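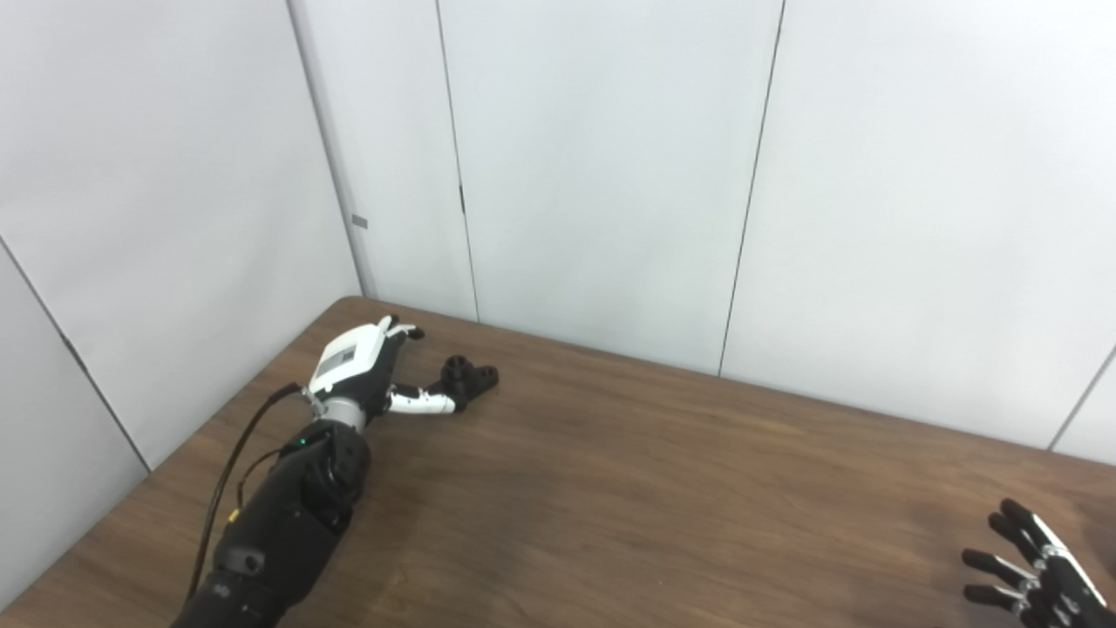

4. Recording your first examples

I do these in short runs, as my attention goes before the robot's does.

1. Put one small part on the table, within reach of either hand.
2. Check the arm lights, then press Record.
3. Guide the hand in slowly and bring the thumb up beside the part before you close the fingers.
4. Lift, hold for 2 seconds, set it down, press Stop.
5. Move the part somewhere new and go again!

Note: Styliani and I got decent results at Setthorpe with just over 200 takes. Keep the fumbled ones too, but tag them "miss".

Caution: watch the cable by the wrist when you turn the forearm. If it pulls tight, stop and back off.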